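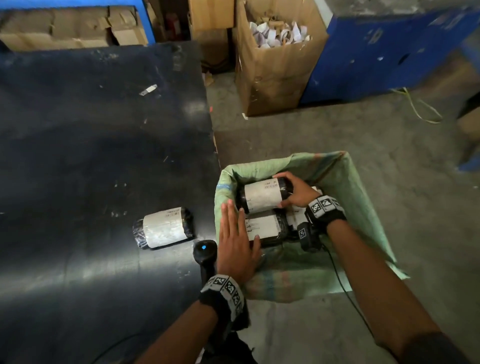 Nolside Handling Project
Minutes of the December meeting on teaching by demonstration

Present: Solange Caron (chair), Gerasimos Bakalis, Cheuk-hei Lam, Solène Jacquet (minutes)
Joining by phone: Maxence Bailly, from the Okine office

The meeting opened at 2:10 in the afternoon. Solange thanked everyone for making the time at what we all know is a crowded end to the year, and gave a special welcome to Maxence, whose line dropped twice in the first few minutes but held up nicely after that. The notes of the last meeting were accepted with one small fix: the rented arm goes back to Marchal at the end of the lease, and the date for that has not been set yet.

1. Where the hand demonstrations stand

Cheuk-hei gave us a lovely full report on the sack-and-scan task, which was good to hear after so many weeks of talking about it in the abstract. For Maxence, who missed the last meeting, she went over the task again. The worker stands at the black table with the open green sack at the right-hand side, takes an item out of the sack, brings it over to the table, scans the label with the handheld scanner, and puts the item down clear of the scanner. Then on to the next. There are 213 usable demonstrations so far against a target of 2,000 for this task, and Cheuk-hei feels the pace will pick up now that the people doing them have found their rhythm.

She also reported on the wristbands. The printed square markers are being found well by the tracking software when the hands are over the table. It gets harder once the right hand goes down inside the sack, where the rim can cover part of the band. Gerasimos asked if we might fold the sack lower. Cheuk-hei said she would love to, but the deeper items then tend to push the sides out, and the opening changes shape from one pick to the next. After some friendly back and forth it was agreed to keep the rim as it is and try a second row of markers farther up the forearm.

Maxence asked how the black-wrapped parcels compare with the plain white rolls. Cheuk-hei said the parcels are the harder of the two to learn from, as the shiny wrapping throws light back at the camera and the label band is narrow. Solange felt, and the rest of us agreed, that this makes them the more valuable ones to have, and that we shouldn't quietly drift toward the easy items just to get the number up.

Action: Cheuk-hei to fit the extra markers and record 12 trial picks, both kinds of item, before anything else changes at the table.
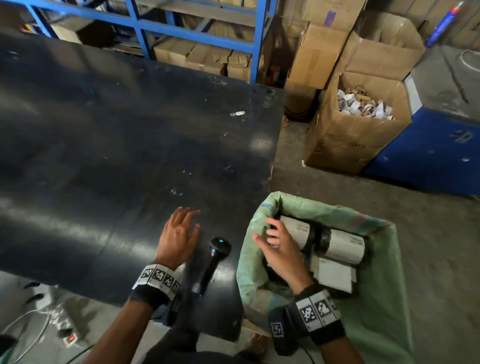 Gerasimos then brought up the left hand, which he has been thinking about a good deal. Some workers steady the sack with it and some leave it resting on the table while the right hand goes in. For a two-armed robot that matters quite a lot, and he wondered if we ought to ask everybody to do it one way. Solange was not keen. She said (and I am shortening this, with apologies) that the whole charm of teaching by hand is that we get what skilled people do when left alone, and that if we start correcting them we may as well write the motion out ourselves. Maxence pointed out that the training side can cope with two styles as long as each recording says which one it is. That seemed to please everyone.

Action: Gerasimos to add a "left hand" note to the recording sheet, with three choices: holding, resting, or both in turn.

2. Remote control sessions

Maxence reported on the other half of the work, in which the operator drives the arm from a pair of hand controllers and the robot's own joint readings are saved as it goes. There are 51 sessions on file. The motions are slower than the bare-hand ones, and the operators tell him the hardest moment by far is turning a roll so that the label faces the scanner. A person does it with a little twist of the fingers and never gives it a thought. With the gripper it takes a set-down, a fresh grip and a good deal of patience.

Solène asked whether the gripper could hold the scanner and leave the roll where it lies. Maxence said the team at Werisstead tried that in the fall and found the trigger awkward to press, though they did not spend long on it. Gerasimos offered to make a simple bracket so the scanner could be fired by a signal from the controller. Solange said yes please, as long as the handle stays the same shape, so that the two sets of recordings can still be compared.

Action: Gerasimos to draw up the bracket and send it to Maxence.
Action: Maxence to ask Werisstead for their notes and whatever recordings they kept.

3. Table layout

There was a longish talk about how much we should tidy. Cheuk-hei would like the table surface left as it is, scratches and all, and the shelving and cardboard boxes left in the background too, on the grounds that a robot working in a real packing area will be looking at just that sort of thing. Maxence would like at least one set made against a plain backdrop to help him find out what the software is paying attention to. Both were thought fair, and we'll do both, with the plain set kept small.

The bright streak from the overhead light was mentioned again. Solange asked that we leave the lights alone until the trial picks are finished - one change at a time, please, or we will never know which one helped.

Action: Cheuk-hei to arrange the backdrop after the trial picks.

4. Any other business

Solène asked that recordings be named on the day they are made, as sorting them out afterward took her most of an afternoon. Everyone promised.

Maxence asked about visiting Nolside to take a turn at the hand demonstrations himself. He was told he would be very welcome, and that Cheuk-hei will find him a set of wristbands.

The meeting closed at 3:25. The next one will be held once the trial picks are in, and Solange will send a note around with the time.

Minutes taken by Solène Jacquet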